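About Us

Watora began with one clear box and a drawer that would not close. The drawer was in our kitchen on Grungate, and it held what most people's drawers hold: batteries, a tape measure, three or four charging cables that fit nothing we still owned, a bicycle lamp, a jar lid. One wet weekend in March we tipped the whole lot out on the table, found a see-through box that had once held shop samples, and started putting back only the things we could name. It took most of the afternoon and a good deal of tea, and by the end of it we were hooked.

We are a small company that makes and sells open-topped storage boxes, and we also run sorting workshops for homes, schools and offices. The two halves of the business grew up together. People who came to the workshops wanted to take the boxes home, and people who bought the boxes wrote to ask what on earth they should put in them. (We still answer those letters, and some of them run to several pages, with drawings!)

Our first workshop was held in a borrowed room over the Ghauri bakery, which meant that everyone went home with tidy ideas and flour on their coats. We have our own place now, with good carpet underfoot and proper tables, and enough shelving that we can leave a half-finished job out overnight. The shop is at the front, and you are welcome to walk in and pick things up. We mean that – a box ought to be lifted and turned over before you pay for it.

The Wutari box is the one most people know us for. It comes in four sizes, it has no lid, and you can see what is in it from across the room. We were asked for lids for years and we did try them. They got lost, or they got things piled on top of them, and the box underneath was forgotten until somebody moved house. The lids sold poorly and we let them go. If dust is a worry, we suggest a shelf with a door.

So far 3079 people have taken a workshop with us, and we are proud of that number, though prouder of the ones who came back with a sister or a neighbor. A session lasts a morning. You bring one drawer, one bag or one shelf's worth of belongings, and we ask you please not to sort it beforehand. We will know if you did.

Most of the morning goes on small things, and small things are what we like best. Big items more or less look after themselves; you know where your ladder is. It is the loose odds and ends that wander about a house, and they do much better once they have walls around them. We teach people to work with one box at a time, in the middle of the table, with nothing else crowding it.

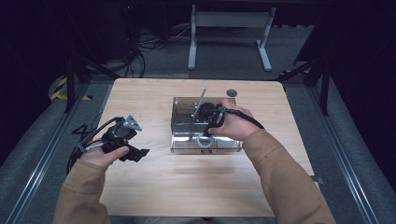
Long, thin items are where many beginners come unstuck. They want to lie flat and they won't, so they get forced in or left on the windowsill. We tell people to let them lean. A rod or a knitting needle that sticks up over the rim is easy to find and easy to pull out, and it does no harm to anything beside it. Round things can sit on the floor of the box, toward the middle, and cords do best in a loose loop with no knots at all.

We also have strong feelings about tables. Ours are wood, in a pale color, and we chose that on purpose after a year of working on a dark top where every black screw and button vanished the moment you put it down. Rounded corners are kinder to hips, too, as anyone who has led a full class around a small room will tell you.

Schools can book us for a half day, and we bring everything with us, up to 119 boxes for a large group. Homes and offices pay a flat fee of $300 for a visit, with as many boxes left behind as you turn out to need. If you would like to talk it over first, the kettle is usually on, and the bell at the front door works if you push it hard.

Page last updated 5/8/22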